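## Part 7: Setting up your medicine shelf in Fendell

I put this part off for ages because my own bathroom cabinet was a disgrace, so if yours is too, you're in good company! Fendell is the home inventory app I use for the pantry, and the medicine shelf works nearly the same way, with a couple of settings I wish I'd found sooner.

1. Open Fendell and tap **New shelf**. Pick "Medicine" as the type (if you pick "General" you won't get expiration alerts, and you can't switch it later).
2. Give the shelf a name. Mine is Miranda, after the street we used to live on, but "bathroom" is fine.
3. Empty the real cabinet onto a towel. All of it, even the back corner.
4. Add items one at a time with the plus button. Type the name exactly as it's printed on the pack. If the label is in another language, type or paste it that way and put your own wording in the **Also called** box. Search looks at both.
5. For tubes, check the crimped end for a date. Lots of brands stamp it there, and it can be really faint, so tilt it under a lamp.
6. Set **Warn me** to 72 days. The app starts you at 7, and I kept finding out too late to get to the store.
7. Tap **Save shelf** and wait for the green check before you close the app.

> **Note:** The free plan holds 1,000 items over all your shelves. I'm at 754, mostly spices, so I'm not worried yet.

> **Caution:** Fendell only keeps a list. It doesn't know doses or what can be taken together, so keep the leaflets and ask your pharmacist. And don't move pills into unmarked jars to save space!

If you sync with a Druvik label printer, turn syncing off while you do the first batch. I left mine on and got a label for every single cough drop flavor. You can turn it back on under **Settings > Devices** when you're done.

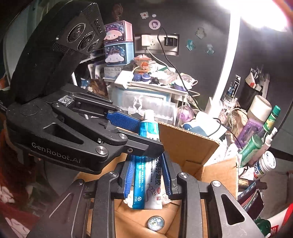
*Tube of OTC gel with a Chinese label (step 4)*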